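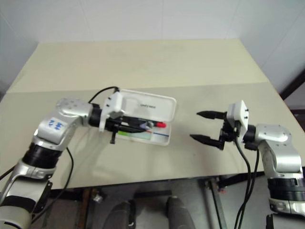

Babak Heydari said the left arm was going to be the trouble. He had said it about the last build too.

"It's the pencil case job," Ignacio told him. "Marker out, marker in. Seventeen tries yesterday."

"And?"

"Eleven."

Babak pulled a stool over. The Draltby shop closed at nine, and they still had the wrist settings to redo. Ignacio typed in 26, changed it to 19 and saved the file.

"Run it slow," Babak said.

Ignacio ran it slow.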